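Home | Shop | Stores | Newsroom | Careers | Search

FOR IMMEDIATE RELEASE

Manninen Home Goods Admits It Has Been Selling the Wrong Size of Everything, Introduces the Skoltari Storage Line

Manninen, the household goods chain that has spent many years selling containers slightly too large for the shelves it also sells, today announced Skoltari, a line of storage that fits. The line goes into all Manninen stores in January and replaces the Nonora range, which the company would like to thank for its service and its overhang.

Longtime customers will remember Nonora. It was handsome, it came in a green that photographed well in catalogs, and it stuck out past the edge of a standard Manninen shelf by exactly the width of a sleeve button. Manninen received 1077 letters and emails on this point. Most were polite. One included a drawing, to scale, which was passed to the design department and became, with small changes, the Skoltari medium.

"We had two departments," said Chandrasekhar Mudaliar, who runs product development for Manninen. "One did shelves and one did things that go on shelves. They were on different floors and had different ideas about the inch. I've moved them into the same room. There was some sulking over the thermostat, but the bins fit."

The full Skoltari line has 311 items, down from a catalog that had grown to a size the company prefers not to discuss in a press release. It covers kitchens, closets, entryways, bathrooms and the room that every household has and no household has a name for. Everything in the line is built on one measurement and its halves and doubles, so that a small bin sits inside a medium, two smalls sit side by side in a large, and the large goes on the shelf and stays there when someone closes a door nearby.

Lids are sold with the containers. Under the old system, lids were a separate purchase, stocked in a separate aisle, and often discontinued a season before the thing they were meant to cover. Manninen described this at the time as "flexible." It no longer does.

The company has also retired the practice of naming each size after a body of water. Shoppers never did work out whether a Fjord was bigger than a Lagoon (it was, except in the bathroom range). Skoltari sizes are called small, medium, large and extra large. An early proposal to call them something else was heard in full and turned down before lunch.

The new line is aimed at people who already own plenty of storage and have mixed feelings about it. Manninen's stores will carry a free printed planning sheet, one page, both sides, with room to write down what you own before you buy something to put it in. Staff have been asked to hand it over before showing anyone to the aisle. The sales department was consulted on this and has asked that its objections be recorded, so they are recorded.

For family rooms and kids' rooms, the advice on the sheet is short. Keep the basket shallow, keep it where a child can reach it, and don't label anything for someone who can't read yet.

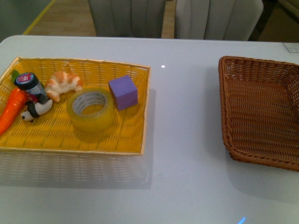
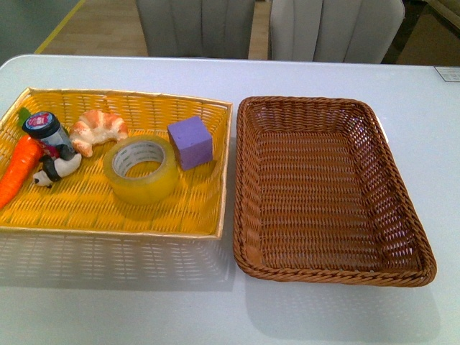 Chandrasekhar Mudaliar added that shallow storage had been the hardest thing to get past his own colleagues, who kept asking for depth. Deep bins sell better, he said, but they also turn into the place where one mitten lives until spring, and he would take fewer sales over another winter of hearing about it at home.

Skoltari will be made at the company's plant in Cilum, where the older Nonora molds are being melted down for scrap. A handful were kept for the lobby. Visitors are welcome to see them and will notice that they do not quite fit the display case, which came from our own shelf department.

Customers who own Nonora pieces can bring them to any store, in any condition, with or without the lid, and receive credit toward a Skoltari item of the same size. Store teams have a conversion chart for the bodies of water. The exchange desk opens at 9 a.m. and will be staffed by people who have been told not to say "Are you sure you don't want to keep it?"

Prices across the line are in keeping with what Manninen has charged in the past, with the difference that the price on the tag now includes everything in the picture on the tag. Replacement lids will be stocked for as long as the matching containers are. The company has put this in writing because its customers asked it to, several of them in capital letters.

A second group of 303 items, covering garages and sheds, is in development. Its release has been held back while the design team settles a disagreement about hooks.

About Manninen

Manninen designs, makes and sells goods for the home, including shelves and, as of this release, things that go on them. Its products are sold in Manninen stores and through its catalog, which is still printed on paper and still arrives at the houses of people who moved away.

Media contact: Manninen Newsroom. Product samples are available to working press on request and should be returned with their lids.

###

Contact Us | Privacy | Copyright Manninen Home Goods. All rights reserved. | Back to top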